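Sink Area Organization in Shared Student Kitchens: Project Report

Submitted to the Bakbridge Residence Program

1. Background

The shared kitchens at Bakbridge were fitted with double sinks during the last renovation. Residents have since reported that dishes remain in the basins for long periods and that counter space beside the sink is seldom free for food preparation. The project group was asked to study how the sink area is used and to propose a simple arrangement that residents could follow without training. A budget of $400 was granted for supplies.

2. Method

Observation sheets were posted in the kitchens of Drurine Hall throughout February. Residents marked each visit to the sink and noted whether they were washing, rinsing, filling a container or leaving an item for later. The sheets yielded 1249 usable entries. Entries with no purpose marked were set aside and are not included in that number.

The group then set up a sink with ordinary household items in order to work through the order of clearing. Bowls, a mug and utensils were used, as these were the items named most often on the sheets. Large pots were left out of this stage and will require separate treatment.

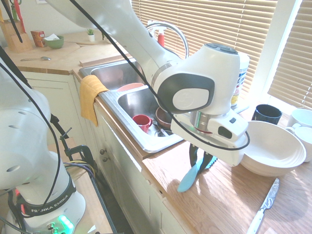

Department of Housing and Interior Studies, Student Projects

The stainless steel double sink allows two stages of work to be kept apart. With a pink bowl in the left basin and a red mug, a brown bowl and a metal utensil in the right, the items are already divided, but the division follows no rule that a second user could recognize. The group therefore proposes that the left basin be reserved for soaking and the right for washing and rinsing. Utensils should be taken out first so that the drain stays accessible.

Long-handled tools such as the spatula with the light blue silicone blade present a different problem. They do not rest well in a basin and are frequently laid on the wooden countertop, where residue can mark the surface. An upright holder is recommended. The towel, here a mustard-yellow one over the front edge of the sink, is within easy reach but hangs against the cabinet. A rail on the cabinet side would permit better drying. The spray bottle may remain behind the faucet.

3. Results and Costs

Leaving an item for later was the most common entry in the evening, and filling a container the most common before breakfast. Holders and rails were priced from the Lornex catalog, and the full list for one kitchen falls within the granted budget. Extension to every kitchen in the residence would cost $2060, including installation.

4. Remaining Work

The arrangement has not yet been tested over a full term. Placement of the drying rack is still under discussion, as the kitchens on the upper floor have less counter to the right of the sink. The price list and a blank observation sheet are attached as Appendices A and B.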